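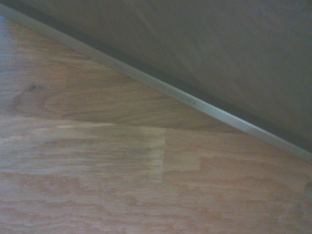 Floor and trim, seen from the wrist camera.

Kitchen Arm Care: Keeping the Wrist and Fingers Happy

I love this part of the week! A kitchen arm picks up grease and crumbs like everything else that lives near a stove, and ten quiet minutes on Monday morning keeps mine moving sweetly.

Start with the power off and the arm parked low, then wipe the wrist camera with a dry lens cloth. No glass cleaner, please – it leaves a haze. When you switch back on, aim the camera at something with plenty of fine lines in it. Wood grain is perfect. If the lines look mushy, wipe again before you go blaming the focus.

Next, the cable. Run your hand along the whole length and feel for flat spots, especially where it bends near the gripper.

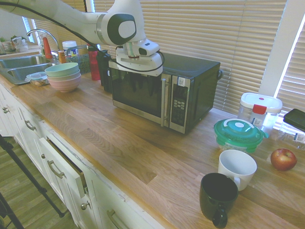 Leave enough slack for a full turn of the wrist, but not so much that it can hook a drawer pull or a mug handle. Marlene Ross taught me to move the arm by hand through its widest reach before tightening any clips, and I've done it that way ever since.

Finger pads get warm water and a drop of dish soap. Dry them well! My Lolter pads lasted 188 runs before the edges started to curl, and I was thrilled with that.

Write the run count on a bit of tape inside a cabinet door. Mine says 1,645 now, and the wrist screws are due for a check.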